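Farkari Kitchen Team Handbook
Section 3: Setting up the counter and running a practice task

I wrote this section in May, after we'd all got fed up with me explaining the same things over and over at the bench. It covers the part between switching on and your first proper run. If the arm isn't homed yet, go back to section 2 and sort that first, I'll wait!

Before you start

You'll need one partner, the task cards, the Dranport control laptop and the stop button. One of you drives and the other holds the stop button. Swap after every 10 runs, even if you're on a roll (especially then, you get sloppy).

CAUTION: Keep your hands off the counter whenever the motors are live. If something falls over, press stop, then reach in.

3.1 The drawer task

1. Pull the wooden drawer open by hand. Anything you want inside goes in now.

2. Open Kurek on the laptop and load the drawer card. Kurek is our own little program, so it's a bit rough, and the load button sometimes wants pressing twice.

3. Bring the gripper in from straight above. I know it's tempting to swoop in from the side, but the side walls are low and easy to clip, and then you've shoved the whole unit across the marble.

4. Close the fingers slowly. Long things like the black bar are a pain if you grab them near one end, as they swing about and catch on the rim. Aim for the middle and take your time.

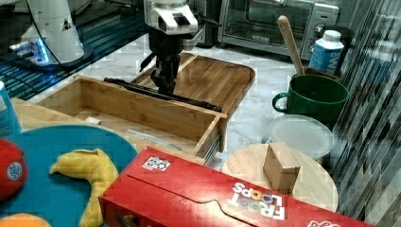

Gizella Gál thinks speed setting 3 is still too quick for the drawer, and would have new drivers stay on 2 until they've done a full practice without touching the rim. I've gone back and forth on this, but fine, start on 2.

5. Lift straight up, pause, and only then move sideways. That little pause lets the load settle (and gives your partner a chance to shout).

Note: if the fingers close and Kurek still says "no grip", open them, go up a bit and try again. Don't squeeze harder. We've worn out a set of finger pads that way already and they came out of the club's snack money.

3.2 The toast task

This is my favourite one, and it's also the one we lose the most points on at competition, so please practise it!

6. Stand the wooden toast upright in one slot of the toaster. The toaster stays unplugged, always, and so does the toaster oven.

7. Leave a clear landing area on the big chopping board. Fruit can live on the blue plate on top of the drawer unit, where it's out of the way.

8. Park the gripper over the board before you press go. Every run starts from there, so if you begin somewhere else your times won't match anyone else's. 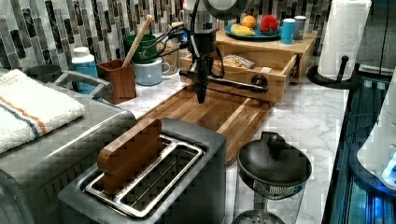
3.3 Checking the wrist camera

Do this at the start of each practice and again if anybody has bumped the arm. It's dull, but a camera that's slipped will ruin a whole afternoon of runs and you won't spot it until you look back through them.

9. Move the arm over bare wood and open the camera view in Kurek.

10. Look for the gripper at the top of the picture. You want a bit of it showing. If it fills half the view, or has vanished, loosen the Prukari clip, nudge the camera and tighten it again.

11. Have a look at how sharp the wood grain is. A slight blur is all right for our tasks. If you can't make out the grain at all, wipe the lens with the soft cloth, never your sleeve.

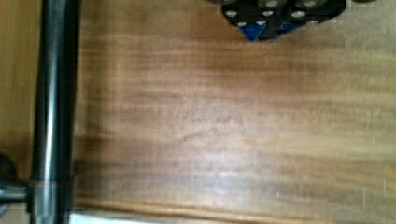

Fig. 3: Wrist camera view over the wooden top, part of the robot at the upper edge.

12. Save a still into the practice folder and put your initials in the file name. Then you're ready to start scoring, and the score sheet is in section 4.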